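Februar, von Unetti

Arbeitsplatte ölen oder wachsen

Unsere Platte in der Küche ist matt und braun, 3 Jahre im Gebrauch, bisher nur geölt. Das Hartöl von Brilier zieht gleichmäßig ein, braucht aber bei 65 % Luftfeuchte deutlich länger als auf der Dose angegeben. 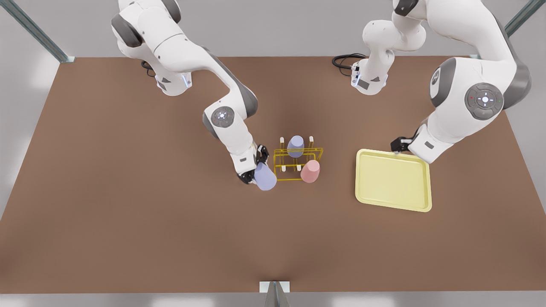 Auftrag

Körnung 240, Staub absaugen, dünn auftragen, Überstand nach 20 Minuten abnehmen. Verbrauch: 61 ml für die erste Schicht. Die zweite folgt am nächsten Morgen. Wachs verwende ich nur an den Kanten. Bis zur vollen Aushärtung bleibt Geschirr in Schalen oder im Gestell, nasse Teile kommen nicht direkt auf die Fläche.

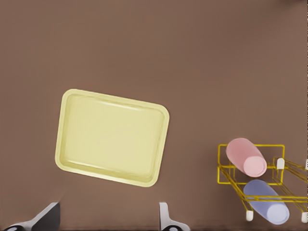 Wie oft muss man nachölen?

Bei täglicher Nutzung zweimal im Jahr, neben der Spüle auch öfter. Sobald Wassertropfen nicht mehr abperlen, ist es Zeit.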